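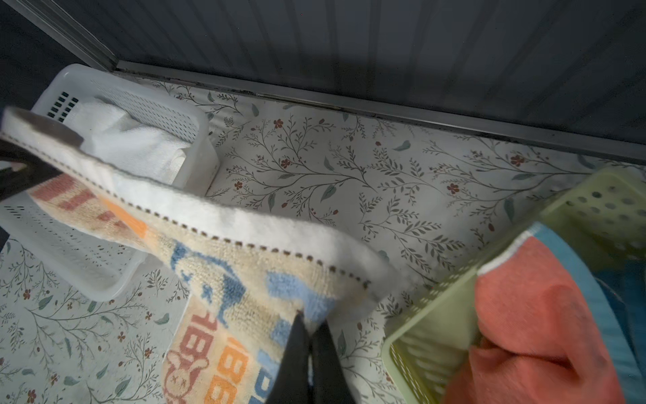 M. Tinow, textile records, Stillham Linen Room

Children's towel, terry loop, cream ground. The plain white border is set off from the print by a row of small brown dotted stitches. The motifs include a light blue dinosaur and a beige bunny face with long ears, with large letters in pink and orange. White perforated basket behind.

Gallery 2: Printed and Patterned Pile
Posted Dec 22, 2018

This page belongs to the Stillham folding and storage record. Gallery 1 covered flat weaves: sheets, pillowcases, table linen. Gallery 2 covers pile textiles, meaning anything with loops or tufts standing up from the base cloth. The pieces are kept together because they are handled alike. They are bulky for their size, they hold a crease poorly, and a fold that looks square on the table tends to open again on the shelf.

Notes on terms. "Border" is the plain band along an edge. "Ground" is the main color behind the print. "Hem" is used only where a strip closes off the bottom of a piece. Earlier pages used "edge" for all three, and those pages are being corrected as time allows.

Notes on the towel. On a printed terry towel the plain border is the best reference line for folding. It has less bulk than the looped area and lies flatter. Bring border to border first, smooth from the center outward, then fold in thirds. Folding by the motifs does not work well, as prints are often placed a little off square to the cut edge. Small towels in this record are stored in stacks no higher than 16 inches. Above that height the lower pieces flatten and the stack starts to lean.

Washing: warm, with the colors sorted, and no fabric softener. Softener coats the loops and the towel takes up less water afterward. Shake each towel out before drying. Tumble on low for 30 minutes, then check by hand along the border, where the doubled cloth dries last.

Storage: open-sided baskets are preferred to closed bins for terry. The Clellivley closet was changed over in July and the musty smell reported there has not come back. Baskets are lined only if the inside of the plastic has rough molding marks, which can catch a loop and pull it. A pulled loop should be clipped level with the pile and never tugged.

Next entry: thick pile piece with vertical color panels in dusty pink, bright orange and light blue. Large blocky cream figures on the pink and orange, looping cream curves on the blue. White strips at the side and bottom. Laid over pale gray patterned fabric.

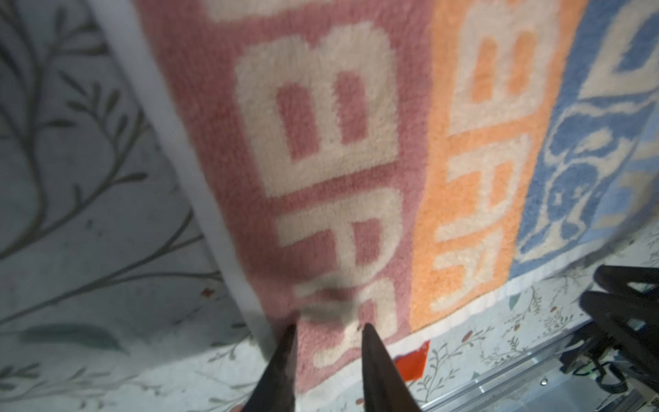
Srour wrote in to say that deep pile should be rolled with the pile facing out, and that the old Stillham sheet had this backward. The comment went on: "Pile in, you crush it against itself and the panels come out with ridges. I would also go over the white strip for loose stitches before every wash, as that is where mine always gave out first."

The sheet has been changed to match. The current procedure for thick pile pieces is as follows.

Shake outdoors, or vacuum with the brush turned off. Lay the piece face down on a clean cloth and start the roll at the short end. Keep the side strip in line as the roll builds. If it drifts, unroll and begin again, because a slanted roll puts the strain on one corner. Tie with 2 cotton tapes, loose enough to slide a hand under. Store flat, one layer deep.

Spot clean with cool water and a white cloth. Blot from the outside of the mark toward the middle. On panels of different colors, work one panel at a time and change to a fresh part of the cloth at each color line.

Tags: the record has used tag numbers up to 1000, and the next series will start with a letter. Tags go on the back near a corner, stitched through the base cloth only.

Gallery 3, quilts and padded pieces, is in preparation.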